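Wire Baskets Are Saving My Kitchen Drawers

Monday, September 6, 2021

So the bottom drawer finally beat me. You know the one: foil, bags, a can of something, birthday candles from two birthdays ago, all sliding to the back every time I yank it open. I'd been putting it off since May, and with the holiday I was out of excuses!

My friend Rhonda Grewal swears by shallow wire baskets (she has 5 of them, all in a row, it's a little intimidating), so I picked up a black mesh one and started trying things in it.
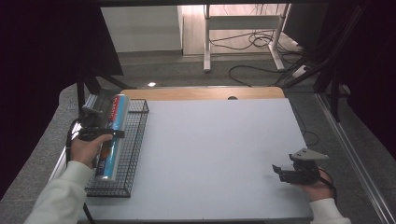 Can in the basket, lying on the diagonal.

I like a basket with low sides because I can see what I've got without digging. Crumbs do fall through the mesh, so I put a sheet of paper under mine at home. Cans are a bit of a pain lying down, they want to roll, and I'm leaning toward keeping those upright on the pantry shelf with the soup.

Long skinny boxes are another story. Wrap, foil, parchment, they're all such an awkward length and they never stand up nicely in a cabinet.

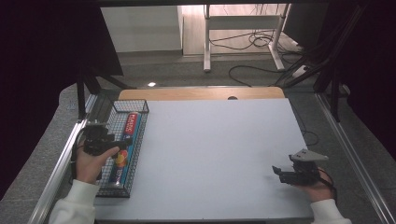

Plastic wrap is the one I reach for most, so it gets the basket nearest the stove. The foil can go behind it. I still haven't decided on the sandwich bags, which come in a floppy box that gives up after a week, and I'm almost ready to dump them all in a jar. If you've got a better idea please leave me a comment, the candles need a home too.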